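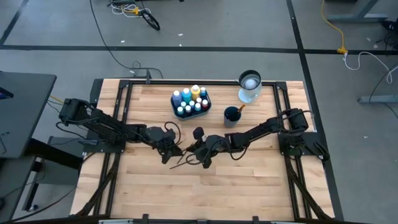

**Figure 3.** The painting table, with the blue tray of bottled paints, a drinking glass, and a brush standing in a dark cup.

### 4.2 Layout of materials

Shared craft tables tend to fail in small ways. Bottles drift, brushes end up under paper, and the next person spends the first minutes looking for things. Koubek and Říha recorded 711 such searches at the Tevthorpe site, nearly all of them for a brush or a pen. We therefore kept the layout plain – paints together in one open tray, brushes upright in a cup, and the wooden surface left for work.

Small bottles suit this better than tubes. They stand side by side in the tray and the colour can be read without lifting them. The glass is meant for rinsing and is kept apart from the paints. 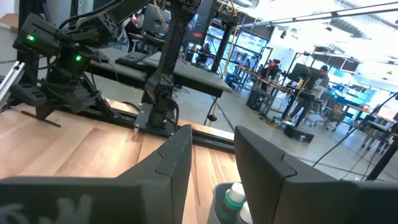
**Figure 4.** A white bottle with a teal neck band, standing in the grey container.

Containers had to be low enough for a bottle to show above the rim. Deeper boxes, used at Norstead in January, hid the necks, and people took everything out to find one colour. A banded or coloured neck helps where the bottle itself is white.

Pens and brushes were harder to manage. They are thin, they roll, and several are close in colour and length. Once they are lying across the table, a black brush among black pens is found mainly by its tan ferrule and bristles. Khổng suggested sorting them by tip, and this is the rule we adopted: brushes first, then pens.
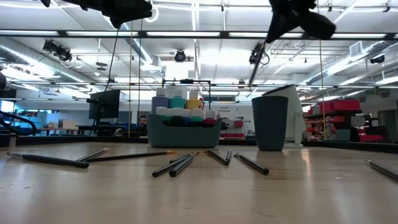
### 4.3 Order of clearing

The written order asks for loose pens and brushes to be gathered before any bottle is moved. The cup stays beside the bin throughout.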